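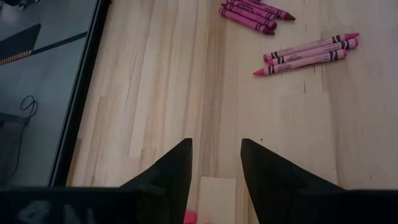
June, Sunday, Flestside bench. Creep test on the Arkine glue, second loading. The question is still whether a joint made with it moves under a steady load once the room warms up, and whether the movement stops. Short-term strength is not in doubt. The supplier's sheet covers that and our own breaks agreed with it, wood failing before glue in every piece we pulled apart. For long-term use the sheet is no help. A top built from long narrow strips side by side has a great deal of side joint and comparatively little end joint, but the straight butt joints where boards meet end to end are where I expect a ridge to show first, so both types go into the test. The mixed tones, pale cream through to light brown, also make a small step harder to judge by eye, and I have stopped relying on looking. Everything below is by feeler and dial gauge.

**Set-up**

Lap pieces, beech to beech, planed the same day they were glued. Grain parallel to the load. Arkine on one set, the old Šindelář powder glue on the other as a reference, mixed to the tin instructions and used within its pot life. Clamped overnight, then left 21 days in the conditioning cupboard before any load went on. The first loading in spring did not have this wait and I no longer trust its early readings. Some of what we called creep was probably the glue still losing water.

Pieces hang from the steel rail in the warm cabinet. Dead weights, no springs. Each piece has a scribed line across both laps, cut with a knife before loading, and a dial gauge bearing on a small brass tab screwed to the lower lap. The tabs were glued on last time, which was a mistake in a test of glue.

Cabinet held at the warm setting by day and allowed to fall at night. Kipchumba Nyaga argued for constant temperature so that the curve would be cleaner. I kept the cycle. A kitchen top beside a south window does not sit at constant temperature, and a clean curve of the wrong condition is of little use to us. We agreed to run one rail constant later if the cabinet is free.

**Readings so far**

Šindelář pieces: no movement that I can separate from gauge noise. The gauges wander slightly with the cabinet door open, so all readings are now taken through the glass.

Arkine pieces: movement began on the first warm period, slowed, and started again on the second warm period at a lower rate. By the third it was barely above the noise on most of the rail. 2 pieces are still going. Both came from the same glue-up, the last of the afternoon, and I have a note against that batch that the open time was long. The glue had begun to skin before the clamps went on. I would have called those joints acceptable by squeeze-out alone.

Scribed lines confirm the gauges. Under the loupe the offset on the two bad pieces is plain. On the others the knife line still reads as one line, though on one piece it has a faint shoulder that I cannot swear was not there at the start. I should have taken a rubbing of each line before loading. Do this next time with soft pencil on thin paper and tape the rubbings in here.

**Butt joints**

Tested separately, in bending, laid across 2 supports with the joint at midspan and the load hung from a stirrup. End grain drinks the glue. The first coat had gone matt before I could bring the halves together, so I sized the ends with thinned glue, let that dry, and glued again over the top. Sized joints are holding. Of the unsized joints, 3 opened on the tension face without any warning from the gauge, which is what one would expect of a starved joint and says nothing about creep. They are struck out of the creep table and listed under failures.

It does raise a point about strip tops in general. The end joints carry hardly any load there, held as they are by the unbroken strips on both sides, provided the joints are staggered. Where end joints line up across neighbouring strips that support is lost. The layout rule we use in the workshop (no end joint within a hand's width of the next) is habit and has never been tested. I would like to test it.

**Moisture**

Checked with the pin meter on the unloaded spares, same cabinet, same shelf height. The spares have dried slightly over the run. Shrinkage along the grain is small enough to ignore for the laps. For the bending pieces it may matter a little, as the supports bear on the face, and I have added a dummy beam with no joint and the same load. Its reading is subtracted from the rest.

The meter itself reads low against the oven method. The correction is written inside the lid of the case. It was worked out for beech and should not be used for anything else.

**Odds and ends**

- Gauge 4 sticks on the return. Cleaned the stem, no oil. Still sticks. Its readings are marked with a cross and it should go back to Provbridge with the next order.
- The cabinet fan was off for part of one night. Found it in the morning, cause was the plug. Temperature trace shows a flat stretch there. Left in the data, labelled.
- Waxed paper under the clamping cauls left a trace of wax at the edge of some laps. Change to plastic film.
- Powder glue tin is nearly finished. Check the new tin against the old before mixing results from both.

**Next**

Leave the present rail loaded. Make a fresh set with open time as the only variable, short, normal and past skinning, all from one board and one bottle. Kipchumba to cut the laps, I will glue. If the long open time pieces creep and the others settle, the instruction to the workshop is a limit on open time, and the change of glue can go ahead. If all of them creep we stay with the powder for tops and keep Arkine for drawer work.

Unload the two moving pieces last and measure recovery before breaking them. Save the halves.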